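Equipment Planning Analyst, Textile Handling Automation
Fedbridge – Ullthorpe site – Ref. 2928

Fedbridge is hiring an analyst to prepare the capital equipment plan for its towel handling cells. The post reports to Fahad Jafri, Automation Purchasing. The plan covers grippers, spare fingers, wrist cameras and work surfaces, and goes to budget review in March.

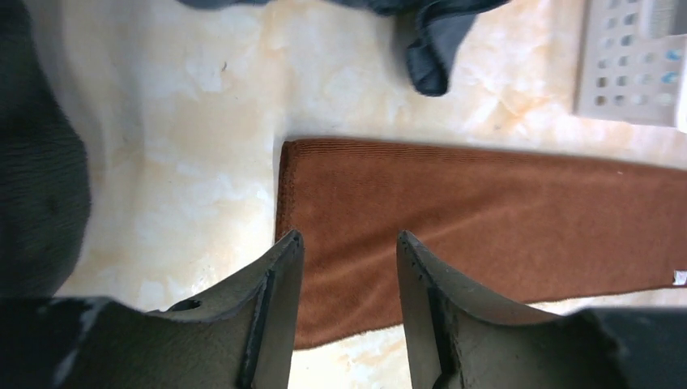

Gripper fingers at the near edge of a brown towel, wrist camera view.

Duties
Maintain the equipment register (137 line items at present).
Set replacement intervals for gripper fingers from wear records and cycle counts.
Write specifications and request quotes. Naqvi and Trovico are current suppliers – other bidders may be added.
Compare purchase and lease costs over 7 years, including spares, service and floor space.
Sign off purchase requests up to $1000. Larger requests go to Mr. Jafri.

The cells handle flat and bunched towels of different pile and weight. Candidates should be able to read a trial report and state what it means for finger geometry, lighting and table finish before money is committed.

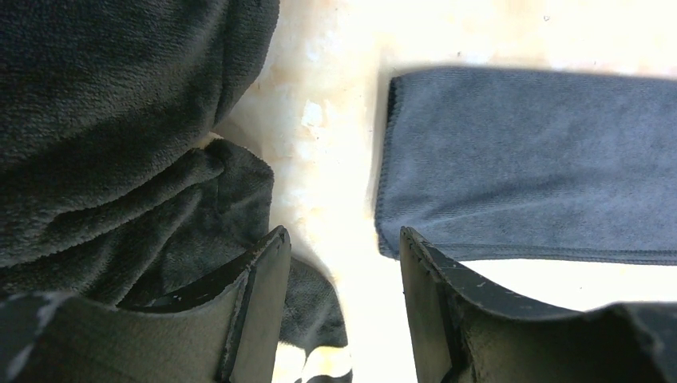 REQUIREMENTS

Degree or equivalent work experience in manufacturing, industrial or mechanical engineering.
Prior work on an equipment budget, from first estimate through acceptance testing.
Good spreadsheet skills. Scripting is useful but not required.
Knowledge of end effectors for soft goods is preferred.

Full time, on site. Send a resume and one sample cost comparison, with confidential figures removed, to the Ullthorpe hiring office. Quote the reference number. Applications close 2025-11-27.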